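Home | Laundry | Wardrobes | Small Repairs | Contact

Hanging T-shirts to dry so they don't need ironing

Most creases in a T-shirt are put there between the washing machine and the rail. A shirt that is shaken out and hung straight will usually dry flat enough to wear.

You will need a rail, one hanger for each shirt and a few clothes pegs. I use a Busetti rail, but any rail that stands steady will do.

1. Empty the machine as soon as it stops. Put everything in a basket or tray and carry it to the rail.

2. Take out one shirt and leave the rest where they are. Hold it by the shoulders and shake it hard 3 times.

3. Put the hanger in from the bottom hem. Pushing it down through the neck stretches the collar, and a stretched collar does not go back.

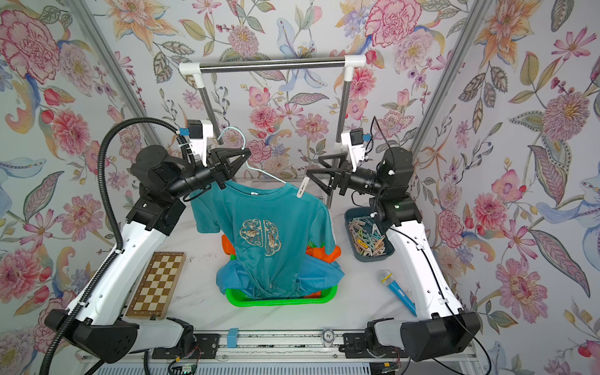 4. Settle the shoulder seams on the ends of the hanger. If one side keeps slipping, put a peg on that shoulder. Peg on the seam, where the mark won't show.

5. Pull the side seams gently downwards and smooth the front with the flat of your hand. Don't pull on embroidery. Press it lightly from the inside and leave it alone.

6. Hang the shirt on the rail with a hand's width before the next one. My rail takes 10 shirts like this. More will fit, but they dry slowly and can smell stale.

Sorting the heap

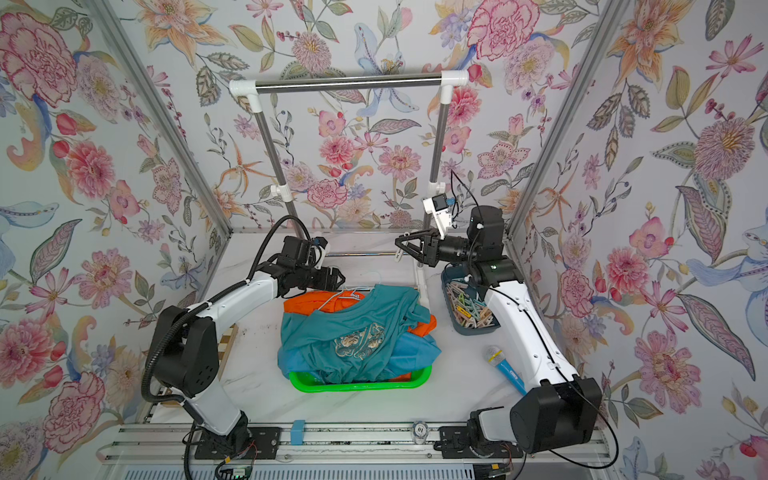 Start with whatever is on top. Digging for a particular shirt twists the others, and you end up shaking them all again. Put strong colours next to each other on the rail and keep pale things at the far end, at least for the first few washes.

Plastic hangers are better than bare metal ones, which can leave rust on damp cotton. Coated wire is fine until the coating chips. Very thin hangers leave points in the shoulders of heavier shirts, so keep those for vests.

In February I leave shirts overnight with the door open. Turn any thick ones round in the morning and feel under the arms before putting them away.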